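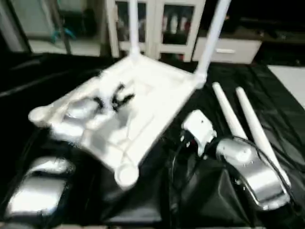 4 min read

From: Roswitha Frei
To: hopkin-collect
Date: April 27, 2026
Subject: Re: router task, what counts as a usable episode

On the question of the upside-down starts, I went through everything Ivstead uploaded for the router task and have some answers, plus two changes I would like to make before the next round.

> We have been throwing out any episode where the operator turns the
> router over in mid-air, on the grounds that the wrist views are a mess
> and the head view smears. Is that what you want? It is costing us a
> lot. Also, do the loose antennas need to be in the same place each
> time, or can the operator just drop them on the cloth? The written
> instructions say "beside the router" and people read that differently.
>
> Dreltlow are asking the same, they start with theirs on Monday's plan
> or whatever replaces it.

Please stop throwing them out. The set so far has 426 episodes marked good and 32 marked bad, and when I opened the bad ones most had nothing wrong with them except blur during the flip. The router goes over, the underside comes up with the feet toward the camera, the white shell smears for a few frames, and then it settles. That is what the policy will see when it runs, so it needs to be in the data. If we only keep slow, clean flips we get a model that has never seen its own normal speed. We made that mistake in February with the cups and had to collect again.

What I do want marked bad:

- the router is dropped and someone reaches in by hand to fix it
- a gripper holds the router by an antenna and the hinge is forced
- the recording starts with the router already turned over
- one arm's joint log is missing or shorter than the other

A drop that the operator recovers from with the arms is a good episode. Tag it "recovery" and keep it. We have very few of these and I would take more.

On the loose antennas: anywhere on the black cloth that the right arm can reach without the left arm having to let go. They do not need to be parallel, and they do not need to point the same way. Please do vary it. In the first 200 episodes from Ivstead they are nearly always on the right, side by side, and the model has learned to go there whether or not anything is lying there. I watched it close on bare cloth over and over in the Brullesow tests. So for the next 200, put them on the left in half, and in some of those leave a gap between them or let one rest across the other.

The same goes for the small white module with the black cables. At the moment it sits to the right of the router in nearly everything. It is there as clutter and is not part of the task, so move it between episodes and let the cables fall how they fall. If a cable catches on a finger, carry on. If it drags the module off the table, stop and mark it bad.

Two changes:

First, the cloth. Do not smooth it between episodes. I know the setup sheet says to, and I am taking that line out. The folds shift the router a little when it is set down, and the operators correct for that without thinking. I want those corrections. Straighten it only when it has crept far enough that the table shows through under the work.

Second, the label for the flip. Right now there is one label, "turn over", that covers everything from first contact to the router being put down. Please split it into "grasp", "turn" and "place". The turn begins when the last foot leaves the cloth and ends when the rotation stops, even if the router is still in the air. Annotators at Hopkin have a short clip showing where to cut. It takes a little longer per episode, but the one long label is no use to us when we want to see which part fails.

White antennas on a white router are going to keep causing label errors, by the way. The automatic masks merge the two as soon as anything moves, and they lose parts of the silver grippers against the shell as well. Don't correct those by hand. We are not training on the masks in this round, so it would be wasted time.

For Dreltlow: use the same rules from the start, and send me your first few before you do a full session. I would sooner look at those early than sort it out afterward.

The revised setup sheet will go in the usual folder once Brullesow have read it.

Roswitha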